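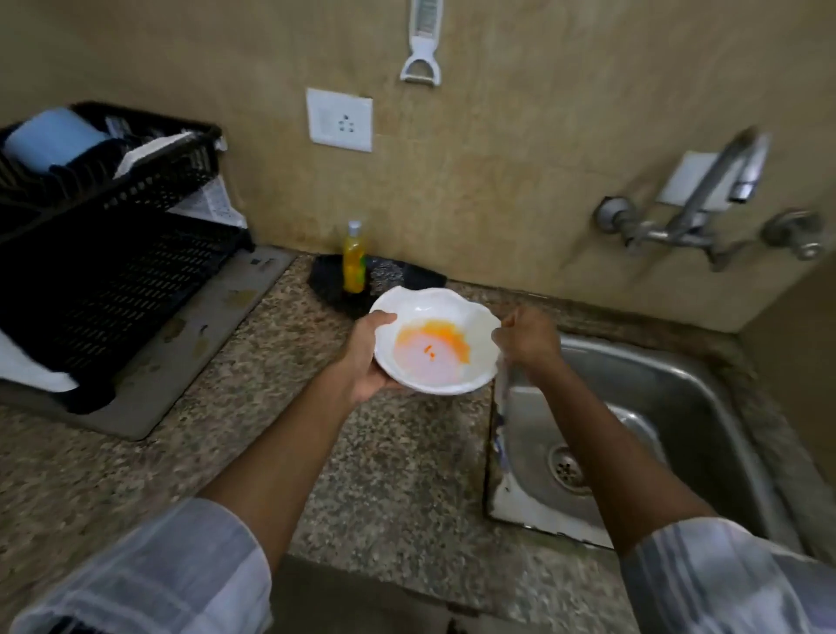 Scalloped bowl by the sink

Visit to the report writing clinic, Aststead College
2021-06-22

The clinic runs two afternoons a week during the summer session and helps first-year students with their chemistry lab reports. I went with Orvokki Vuorinen, who teaches the same course at Prustmont and wants to set up something similar there before February.

We arrived during the first block. Students sign up for 16 minutes with a tutor and bring one section of a report, never the whole thing. Most had brought the discussion. The tutor reads it once without a pen, then asks the student to say out loud what the data showed. In the sessions I sat in on, what the student said was clearer than what was on the page, and the tutor wrote it down for them to take away.

The clinic saw 274 students last year, out of 415 enrolled in the course. Methods sections come up less often than I expected. Results and discussion get mixed together a lot, and many students repeat their tables in sentences. Tutors use a one-page handout called the Maline sheet, with a column for what was measured and a column for what it might mean. If a sentence fits in both columns it has to be split. 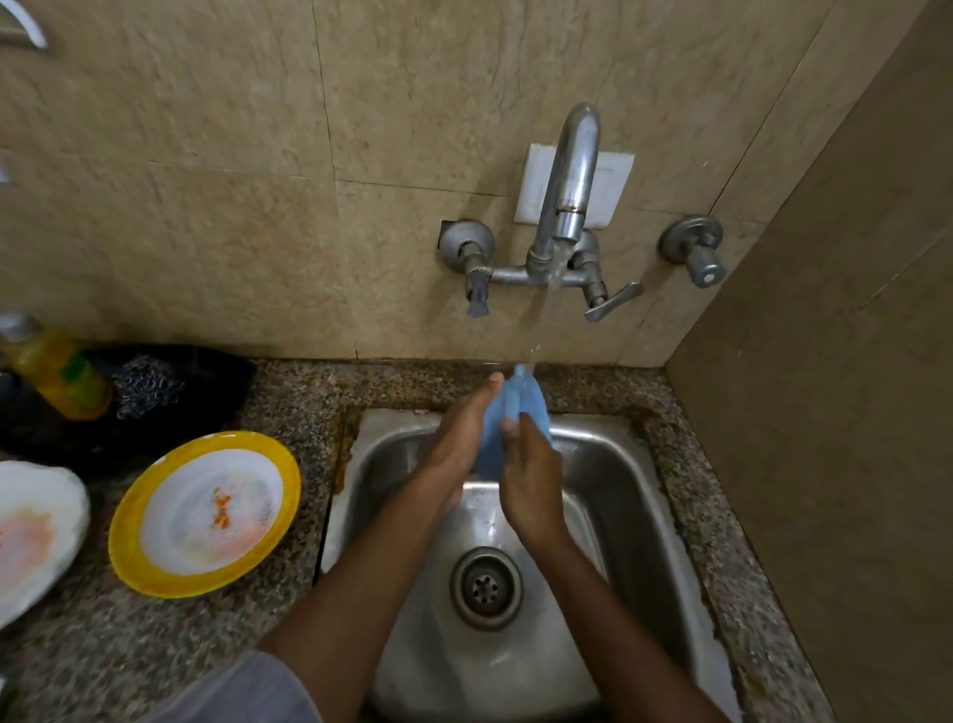

The second block was a group session on citing sources. Each table got the same published paper and a short passage from an old student report, and had to decide whether the passage agreed with the paper, disagreed with it, or just mentioned it. Two tables got stuck on a percent yield. The paper gave 70 percent and the student had written "similar to the literature" without giving a figure. The tutor told them to put both numbers in the sentence and then say why they differ.

Orvokki asked about grading. Tutors don't see grades and don't comment on them. The course staff in the Boyer building mark everything, and they get a list of common problems from the clinic every other week – no student names on it.

We left with copies of the Maline sheet and the sign-up form. Prustmont has fewer tutors, so Orvokki is thinking of starting with the group session only. I have asked for the citation passages as well and will pass them on when they come.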